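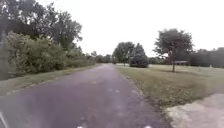
Marietjie Gumede thinks the proof-of-life forms should come before the vehicles this time, not after. Last rotation two people filled theirs in at the fuel stop and one never got filed at all. Fair. Moved up, they are now section 1.

Pre-departure inspection, field reporting team, convoy Zulu
Doltholm depot, Thursday, start 6 a.m.
Checked by: Riaan Xaba
Status marks: OK / FIX / HOLD. A HOLD means the vehicle or the person stays at the depot.

1. People and papers

1.1 Passport, six months left on it, two blank pages. OK for all but one. Replacement passport arrived Wednesday night, number on the manifest is the old one. FIX, Riaan to retype.

1.2 Press accreditation, original not a photo of it. OK. Driver 2 has a copy in a plastic sleeve and swears the checkpoint takes it. It may. Original goes in the bag anyway.

1.3 Proof-of-life form, sealed envelope, personal questions only the person and the family would know. All in. One answer was a pet's name that is also on a public profile. Sent back and redone. OK.

1.4 Next of kin, two numbers each, both called. FIX. One number rings out. Not a landline, try again at lunch their time.

1.5 Embassy or consulate told of travel, by each person for their own passport. Mixed team so everyone does their own. OK except the fixer, who is a local citizen. Comment from Marietjie: write "n/a, local" and then write who we call instead, don't leave it blank. Done, it's the cousin and then the lawyer.

1.6 Insurance. Sokent policy covers war risk to the river and not past it. Medical evacuation included, capped. Everyone has read the exclusions page and intialed it. OK.

1.7 Blood group on vest patch and on card. Patch and card disagreed for one person. HOLD until the clinic confirms. Clinic confirmed 7:40, card was right, patch cut off and replaced. OK.

2. Vests and helmets

2.1 Plates seated, right way round, no cracks at the corners. Tap test and a look under a flashlight. One rear plate has a hairline near the top. HOLD, spare pulled from the cage.

2.2 Plate expiry dates. OK. Next batch runs out in May, order now please, it took forever before.

2.3 Helmet straps and pads. FIX on one, chin buckle pops open under a tug. Swapped buckle from the old blue one.

2.4 PRESS panels front and back, Velcro holds. OK. Comment from the team: can we have a way to cover them quickly? Some units don't want them near their positions. Yes, cover flaps are in the side pocket. Practice it with gloves.

3. Medical

3.1 Tourniquet on the vest, same place on everyone, staged and out of the wrapper. FIX on two vests, still shrink wrapped.

3.2 Team trauma bag. Chest seals in date, gauze in date, shears there. Shears are blunt. Replace. Also somebody has been using the tape for cables.

3.3 Who has the refresher. Everyone within the year but driver 2. Marietjie ran him through bleeding control in the yard, half an hour, signed. She does not count it as the course and neither do I. He is booked for next month.

3.4 Nearest surgical care on each leg, phone and location written down on paper. OK for legs one and two. Leg three hospital moved its entrance and the ambulance bay is round the back now. Updated on all copies. 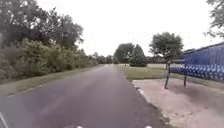 The leg three change also has to go on the card taped to the dash, in both vehicles, and on the office wall map. Wall map not done when I left.

4. Vehicles

4.1 Tires incl. spare. Vehicle A OK. Vehicle B left rear has a plug in the shoulder. HOLD, new tire from the rack, torqued, check again at first stop.

4.2 Fuel. Full tanks plus cans. Planned range 700 km per vehicle with the load on, leg one and two come to 383 and there's no reliable station past the second village. Fine on paper. Detours eat it, so top up at every chance even if it's half a tank and a long line.

4.3 Payload. Limit in the book is 3,000 kg gross for B. Came in under, but only after the second generator was left behind. Please don't put it back.

4.4 Armor doors. Hinges greased, both open from inside. Rear right on A needs a shoulder. FIX. Riaan shimmed it, closes now, opens with one hand. Recheck cold in the morning.

4.5 Lights, including the kill switch for the dash and cabin. OK

4.6 Tow strap, jack, board, two shackles. Strap frayed at one eye. Replaced.

4.7 Fire extinguishers. Needle in the green on both. Bracket loose in B, zip tied for now. I know. Get a proper bolt.

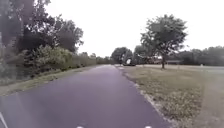 5. Comms and tracking

5.1 Trondeck trackers, one per vehicle and one handheld. Pings every 90 seconds moving, slower when parked. Both vehicle units show up on the desk screen. Handheld took three tries. FIX, firmware pushed, OK at 9:15.

5.2 Panic button test, desk told beforehand. Desk called back, right person, right number. OK.

5.3 Satellite phone. Charged, credit on it, numbers saved by role not by name. One entry still had a full name and an address in it!! Deleted. Please nobody do that.

5.4 Radios. Channel list on paper. Don't say place names on air, use the list. OK.

5.5 Phones wiped of old contacts and chats, location off in the photo settings. Two people had it on. Turned off in front of me.

5.6 Check-in times agreed with the desk: on leaving, at each halt, on arrival, then 8 p.m. whatever happens. Missed by half an hour, desk calls. Missed by an hour, desk starts the missing-contact plan and calls the families' liaison. Comment from the desk: last time the 8 p.m. came as a thumbs up from someone else's phone. Not good enough. Voice, or the agreed word.

6. Route

6.1 Latest on leg two from the people who drove it, and not only the map. Spoke to an aid driver who came through yesterday afternoon. Bridge open, one lane, wait of an hour. Shelling north of the road in the evening, nothing on it that he knew of.

6.2 Mines and unexploded stuff. Hard surface only. No pulling onto the verge, no tree line for a bathroom stop, not even if the locals do. Read out loud to everyone, everybody signed.

6.3 Drone alerts app on two phones with sound on. OK. Spacing between vehicles agreed. Driver 2 tends to close up at junctions and has been told.

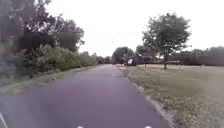 Spacing goes wider again after the second village, drivers have the distance on their cards. If A stops, B stops where it is and doesn't come up to look unless called.

6.4 Turn-back rule. Anyone in the team can call it, no vote and no discussion until back at the last safe halt. Marietjie asked that the fixer be named in the rule so there's no doubt he counts. Added.

6.5 Curfew at destination. 10 p.m. Arrive by 5 or overnight at the halfway house. Host there confirmed beds, cellar is dry, generator works.

7. Open items at sign-off

Next-of-kin number, one person (1.4). Closed 1:10, sister picked up.
Manifest retype (1.1). Closed.
Extinguisher bracket B (4.7). Open, acceptable for this trip.
Trauma shears (3.2). Closed, new pair in the lid.
Wall map (3.4). Open, desk has it.
Door recheck (4.4). Open until the morning, whoever has the keys.

Signed R. Xaba, countersigned M. Gumede. Copy to the desk, copy in each glovebox, origianl stays at Doltholm.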